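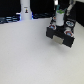

Figure 2. Pale tabletop with a matte surface under even light. Note how little the gray changes from one part of the surface to the next.

3.2 The pale tabletop as a working surface

Furniture catalogs have been promising the neutral table for a long time. The earliest one we consulted, a school supplier's list from 1880, offers a desk "of no particular color," and the ambition has not changed much. Of the three tabletops in the Gridine study, the pale one (Figure 2) comes closest to meeting it. The surface lies somewhere between gray and white. Our raters, asked to settle on one of those two words, split almost evenly and in a few cases returned the next day to change their answer.

We chose a matte top for comparison with the glossy Nastix top described in Section 3.1. On the glossy top, raters complained of ceiling lights. On the pale one they complained of having nothing to look at. A shadow on it tends to be soft and faint, as in the upper right of Figure 2, and several raters said they had not noticed any shadows until the questionnaire brought them up. This made the shadow item on the questionnaire less useful than we had hoped, and it was dropped after the first round.

Each rater was given the same task on each top: sort a tray of 100 small paper tags by printed letter, place them in rows, and clear them away. The tags came in white, cream and dark blue. Results for the dark blue tags were unremarkable. White tags were another matter. On the pale top, raters left white tags behind at the end of the task more often than on either of the others, and then signed the sheet stating that the table was clear. We do not read this as carelessness. A white tag on a gray-white table is asking a good deal of anyone who has already sorted the blue ones.

The pale top did well on comfort. Of the 74 raters who finished all three sessions, most preferred it for reading and for writing by hand, and the word "calm" turned up in the free comments often enough that we gave it its own code. The word "hospital" turned up too. We gave that one its own code as well, and later had to decide what to do with a comment reading, in full, "calm hospital." It was entered under both.

Perceived cleanliness is harder to report with a straight face. All tops were wiped with the same cloth and the same Gatus cleaning solution before every session, and raters were told so. They nevertheless scored the pale top as cleaner than the dark Hollis top, and a good number then wiped it again with their sleeve. Earlier work on kitchen counters suggests that people hold a light surface to a higher standard and inspect it accordingly. Our observations agree, at least as far as sleeves are concerned.

Two limits should be kept in mind. The lighting was held constant, and a pale matte top next to a window in March may behave quite differently from one under even indoor light. The tops were also new. The supplier rates the finish for 3000 wiping cycles, a figure we had neither the budget nor the patience to check, and we can say nothing about how the surface looks after some years of coffee. Edge wear was not scored in either round. The dark Hollis top, which raised the opposite set of complaints, is taken up in Section 3.3.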